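Plastic Bowls, Cups and Boards: Your Questions

I get a lot of mail about kitchen stuff, and the same questions keep coming around, so I've put my answers in one place. I'm Christos Deligiannis and I've been running the Lengyel kitchen page for three years, mostly from my own table.

Can I stack plastic bowls straight after washing?

I wouldn't! Water gets trapped between them and they start to smell like a swimming bag. Give them a wipe inside and out, then stack.

Do you keep the spoon with the bowls or in the drawer?

With the bowls, if it's the plastic kind. My metal ones live in the drawer and the plastic ones kept vanishing under them, so now one just goes in the top bowl and I grab the lot together at breakfast.
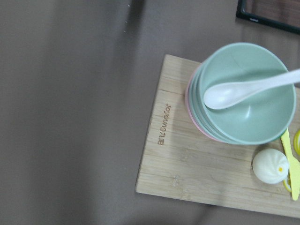
Clostonska, Wednesday, February 3, 2021

Is it OK to put bowls down on a bamboo cutting board?

Sure, as long as they're dry underneath. I do it all the time when the counter is full. A green bowl and a pink one look pretty nice on bamboo, too (my sister says that's a silly reason to buy pink bowls, but she borrows them). What I don't do is leave a board lying flat when it's wet. Stand it on its edge overnight and it'll be fine by morning.

How often do you oil the board?

Every couple of months in winter, less in summer. Plain food-grade mineral oil, rubbed along the grain, left for a few hours and wiped off. Not olive oil – it goes sticky and then it goes rancid. Ask me how I know.

What's the best way to store plastic cups?
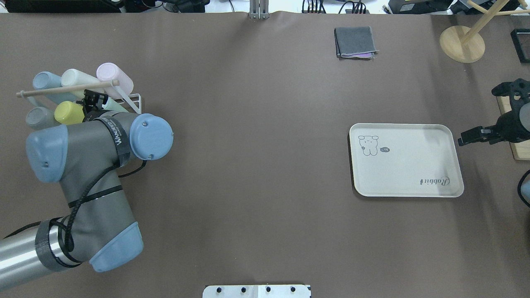
Cups took me years to get right. I used to nest them, and then I'd be standing there twisting two of them apart with soap all over my hands. Now I'm a rack person, and I lay them on their sides, in two rows on a white wire rack, so I can pull any one out without knocking over the rest. The pastels help in my house because everybody has a color, and the pale pink one gets fought over. If your cups roll, try a rack with closer wires.

Will a Caletti rack fit in a regular cabinet?

Mine didn't, by less than an inch, and I'm still a little sore about it. Measure the inside with the door hinges in the way, then buy. The Gurex one is lower, but I've only tried it at a friend's place.

Can I put plastic cups in the dishwasher?

Top shelf only, and check the bottom of the cup for a mark first. No mark, wash by hand.

Will you do a page on lids?

Yes, in March, if I can find all of mine.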